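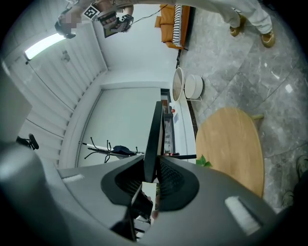 Can I get out of jury duty on a long criminal trial?

Asked by Marichka T., December 3, 2014

I got a summons for county court in January. The clerk's letter says the trial could run 14 days. My job at Didenko only pays for 5 of them. Is that enough to be excused?

3 answers

Darren Sugden
Maybe. Call the number on the summons and ask for a hardship form. Get a letter from your employer saying what they pay and for how long. Send it early. Mine was postponed, not canceled, and I served later on a shorter case.

mboiko
just dont go, they never check

Tiago Carrilho
Don't follow the answer above. My cousin skipped in Plemdale and was fined $300. If the form is turned down, you can still tell the judge during jury selection. Rules differ by state.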